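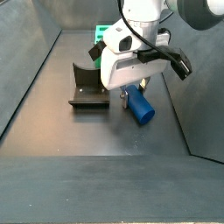

Uteo handling bench, Meditz workshop

March, started 2.40 pm

Read through the draft good practice sheet again before touching anything. It has grown to 9 rules and I would keep perhaps half of them. Notes while they are fresh.

Rule 1, clear the floor of the cell before each run. Fine, but clear of what? There are specks on the grey floor tonight and I can't believe they matter to a cylinder that size. They might matter to a camera that is told to look for small things. The sheet should say which case it means. "Clean" on its own gets ticked without anyone looking.

Rule 2, parts start in a known state. The blue cylinder lying on its side at an angle is a perfectly good start and the sheet would count it as a fault. I'd want it written down as a start in its own right, along with upright. If we only ever log the tidy one we learn very little about the gripper and a lot about how neatly we set things out.

Rule 3, cable check. Agree with this one. The black cable loops down over the white housing to the connector on the side, and any loop will find something to catch on sooner or later. But "inspect cable" is no instruction. Mine would be: jog the wrist to both ends of its travel at slow speed, watch the loop the whole way, stop if it pulls straight. Put initials next to it. 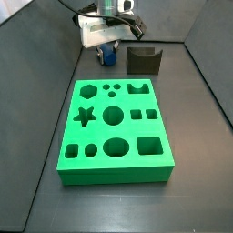

Rule 4 is the one I'd argue about. It says a pick counts as good when the part is "held securely". Held for how long, and at what height? A cylinder upright between the fingers just over the table looks fine to me, and I would not sign for it on looks. The Clorkholm version of the sheet asks for a 2 second hold before moving on, which at least can be checked by someone else. I'd copy that.

Same trouble with placing. The green block has a lot of openings and more than one of them is round, so "placed in the correct hole" needs the hole named on the run sheet beforehand. Otherwise we decide afterwards what we meant, and the numbers come out kinder than they should.

Rule 7, speed limit of 56 in the settings page. 56 what? Percent, I assume — the sheet doesn't say and I'm not going to guess on a moving arm. Left it lower. Ask Wieczorek where the figure came from before it gets copied any further.

Rule 9, service after 2000 cycles. No objection, except that aborted runs don't go into the count at present and the joints wear just the same.

To do: rewrite 1, 2 and 4, put a unit on 7, change the counter for 9. Leave 3 in with the new wording. Haven't looked properly at 5, 6 and 8 yet.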